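Teaching by hand: notes from the Bristent floor

The housework project at Bristent has moved from the bench to the floor. Since January the team has been recording people doing ordinary chores with a pair of hand-held grippers, and those recordings are what the robot learns from. Members have asked what the work looks like day to day, so this item covers the method, the people doing it, and a few things that have changed along the way.

The project is called Unent. It is run by Wing-sze Cheung, with Lautaro Palma in charge of the recordings and Oľga Trnka looking after the hardware. Amancay Tapia joined in the spring to work on training. The grippers are made in our own shop. The arms they will end up on come from Akar, and the two-arm cart in the back room is the machine we are aiming at first.

Why grippers and not a remote control

Last year we taught the cart by remote control. An operator stood beside it with a pair of leader arms, small copies of the real ones, and whatever the leader arms did, the cart did a moment later. It works, and we still use it for checking. The trouble is speed. Picking up a cup took a new operator most of a minute, and a job with a long handle was worse, because the operator could not feel when the tool had caught on something. Anything that needed both hands at once ended with one hand waiting for the other.

With hand-held grippers the robot stays out of it. A person holds one in each hand and does the job directly. The jaws are the same shape as the ones that will be fitted to the arms, so if a person can pick something up with them, the arm has a fair chance of doing the same. Each gripper has a cube on top with square printed markers on its faces, and the software uses the markers to work out where the gripper is and which way it is turned. The opening of the jaws is logged separately. Put together, that gives a path for each hand and a record of when it closed and let go.

A view from head height is recorded along with the hand paths. Amancay asked for this early on. The cart has a camera on its mast, and training goes better when the pictures it learned from were taken from a similar place.

Floor jobs

The first tasks were all at a table: cups, towels, a drawer. Wing-sze wanted something larger for the second round and picked floor care. Handling a vacuum or a stick mop involves long tools, two hands, and a good deal of reaching down. It is also the sort of chore that people at the open evening kept saying they wanted help with.

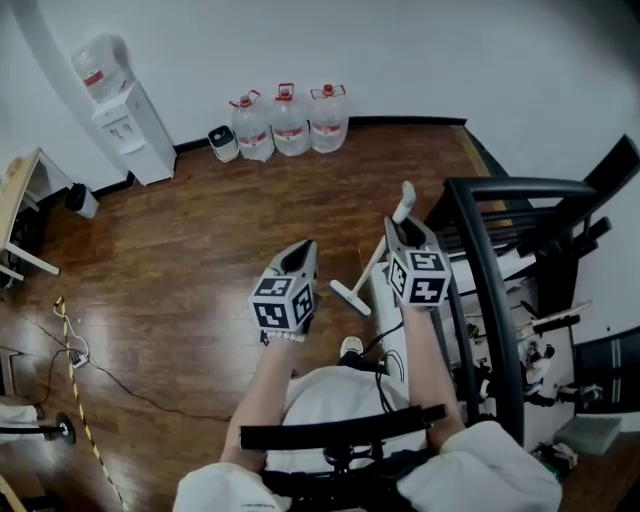
Both grippers out over the floor during a seated recording.

Seated recordings were Lautaro's idea. The cart cannot bend at the waist, and its shoulders sit low. When a standing person reaches for something on the floor, the whole back goes into it, and the path that comes out is one the cart cannot follow. A person in a seat moves mostly from the shoulders and elbows. The first batch made this way lost far fewer clips at the checking stage than the standing batch before it, and we have kept to seated work for anything below knee height.

Each task is written out on a card before recording begins. The card says where the tool starts, which hand goes first, and what counts as finished. It does not say how to get there. Early cards did, and the recordings came out stiff, with people pausing to remember the next step. Now the person is told the start and the end and left to work out the middle. Two people will often do it differently. Amancay is happy with that as long as each of them is consistent within a session.

A session is 77 clips. That number came from the first storage drive we used and has stuck. Most people get through one in a morning with breaks. The target for floor care is 200 usable clips per task before training starts, so each task takes several sessions once the rejected ones have been taken out.

What gets rejected

Lautaro goes through every session the same day. The most common fault is a lost marker. If a sleeve or the tool itself covers too much of a cube, the software loses track of that hand, and when it picks it up again there is a jump in the path. Short gaps can be filled in. Anything longer than half a second is thrown out.

The second most common fault is helping with a finger. It is very natural, when a handle starts to roll, to put out a thumb and stop it. The robot has no thumb. Clips with a finger on the tool are dropped even when the rest is good, and new people lose a lot of their first session this way.

The third is rushing. Once somebody has done the same pickup forty times, they start closing the jaws before they have arrived. The recording looks fine, but the arm copying it closes on air. Zdislava Hájek, who has recorded more floor clips than anyone else, counts under her breath before each grasp and says it keeps her pace even. Several others have taken it up.

We do keep some failures on purpose. If the tool slips and the person recovers it cleanly with the grippers alone, the clip is marked "recovery" and stored in its own folder. In the first round we had none of these, and the cart had no idea what to do when a cup tipped. It simply carried on to the next step with empty jaws.

Changes to the grippers

Oľga has made three changes since the last newsletter. The jaw springs are lighter, after complaints of sore hands in the second hour. The trigger has been moved forward for people with shorter fingers. The marker cubes are now fixed with a longer screw, because two of them had worked loose and shifted by a few degrees, which spoiled a day of recordings before it was noticed.

There is now a check at the start of each session. Both grippers are set in a wooden block, the software reads their positions, and the result has to match the day before. It takes 5 minutes. Please don't skip it, even if the last person has only just finished.

Weight is still the main complaint. Oľga has a lighter body drawn up and hopes to have a pair printed by the summer. The jaws themselves will not change, so older recordings can still be used alongside the new ones.

How the robot is doing

Training on the table tasks is complete. The cart folds a small towel reliably and opens the drawer on most tries. It still has trouble with clear cups, and more recordings of those are planned.

Floor care is at an earlier stage. The cart has been run on the first pickup task only, with Amancay at the stop button. It reached the handle and closed on it in most of the runs. Lifting was less steady. The two arms do not yet agree on how much of the weight each should take, and the tool tends to swing toward the weaker side. Wing-sze thinks this will improve with more clips in which both hands lift together, and the next set of cards has been written with that in mind.

Remote control comes back in at this point. When the cart gets stuck, an operator takes over with the leader arms, finishes the step, and hands control back. The takeover is saved and added to the training set. It is slow work, but a few of these corrections seem to be worth a good many ordinary clips, since they cover the exact spots where the cart goes wrong.

Visitors and loans

Procházka, who are lending us their training apartment for the fall, came by to see a session and try the grippers. The apartment has a real kitchen, a hallway, and two kinds of carpet, none of which we have here. Every floor recording so far has been made on hard flooring, and we expect carpet to cause trouble. Lautaro will go over first to plan the recording positions.

Taking part

We need more people for the floor sessions. You do not need any background in robotics, and being left-handed is useful, as nearly all our clips so far are from right-handed people. You should be comfortable sitting and reaching forward for short stretches. Short or close-fitting cuffs are best, or sleeves that will stay pushed up, so that the marker cubes are kept clear.

Training takes one visit. You will be shown the grippers, practice on the table tasks, and then record a short trial set, which Lautaro will go through with you. After that you can book sessions as they suit you. There are 9 places in the next group, and those who have already left their names with Zdislava will be contacted first.

Please also let Zdislava know if you have an old mop, broom, or light vacuum you no longer want. We would like as many handle shapes as we can get. They do not have to be in working order, but they should be clean, and the handle should be in one piece.

Bristent newsletter, 1 May 2025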